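Plarthorpe Shared Workshop: Evening Course in Home Automation
Handout 5: The hand-held gripper, fingers and pads
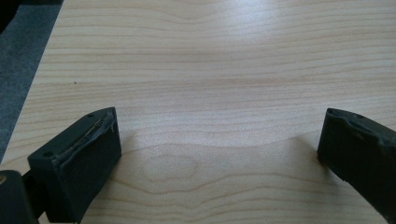 1. Scope

Handout 4 ended with the drive train assembled and the motor turning freely. The present handout covers the two fingers, their pads, the closing adjustment and the first recorded trials. It assumes that you have the parallel linkage from the September kit and that the controller has already been flashed. If you are using the older Zavov linkage, the procedure is the same except for section 4, where the end stop is set in software.

The gripper is used in the hand throughout. It is not mounted on the Lundik arm until Handout 9.

2. Finger geometry

Each finger is a solid block with a flat inner face. The flat face does the gripping. The top edge does very little work but takes most of the knocks, as it meets the bench first when the tool is lowered at an angle.

A dark, matt finish is preferred on the inner face. Glossy fingers reflect the overhead lights and upset the edge detection used later in the course. Pale bench tops have a similar problem: a patch of glare can hide a small white part completely. Move the work before changing the exposure.

The screw holes are round and plain, with no countersink. Use pan-head screws. Countersunk heads will spread the material and start a crack, usually on the second or third tightening.

3. Replacing a worn pad

A pad should be replaced when the edge has frayed or peeled, or when the finger shows a streaky residue along its upper ridge. Residue alone is enough to spoil a trial, because it grips better than the pad does and the results will not repeat.

3.1 Disconnect the battery. The motor will hold position with the power on and the linkage can be damaged by forcing it.

3.2 Open the fingers by hand to their full width.

3.3 Peel the old pad from one end. Work slowly. If it tears, lift the remainder with a plastic scraper. A steel blade marks the face.

3.4 Wipe the face with isopropyl alcohol on a lint-free cloth. Repeat until the cloth comes away clean. Allow five minutes.

3.5 Cut the new pad slightly oversize, press it on from the centre outwards, and trim flush. Do not wrap material over the top edge. Wrapped pads lift first at the fold.

3.6 Leave overnight under light clamping pressure. Pads fitted on the Friday session may be left in the rack until the following week.

Replace both pads together. A new pad facing an old one pulls the object sideways as the grip closes.

4. Setting the closed position

The controller reads the linkage position as a raw count. On the reference unit the fully open position reads 2,479 and the closed position, with pads just touching, reads 1,171. Your own figures will differ. Record both in your logbook before going further.

To find the closed count, drive the motor in steps of 9 and place a strip of ordinary printer paper between the pads. Stop at the first step where the paper drags. Step back once. Enter that value as the lower limit.

Do not set the limit by watching the motor current. The Räsänen driver board filters its current reading, and by the time the rise appears the linkage is already under load.

Check the faces for parallel by looking down between them towards the bench. The gap should be even from top to bottom. If it narrows at the tips, slacken the finger screws, close gently on a flat steel rule, and retighten while closed.

5. Bench trials

Clear the bench and wipe it. Grit under a part changes the height at which the fingers meet it, and grit on a pad will mark softwood.

Start with an open-and-close run with nothing between the fingers. Listen for a click at mid-travel, which indicates a loose pivot. Then pick up and release the 20 mm test cube until you have a full page of entries. Note the approach angle for each one. Most drops in the first session come from tilting the tool so that one finger lands ahead of the other.

Log a failed pick as a failed pick, even where the cause is obvious. Do not repeat it under the same entry number.

6. For the next session

Bring the logbook, both limit values, and the offcuts from the pad sheet. Read the section of the kit manual on cable strain relief. The wrist cable is fitted next, and the connector has to be crimped before the housing cover goes on.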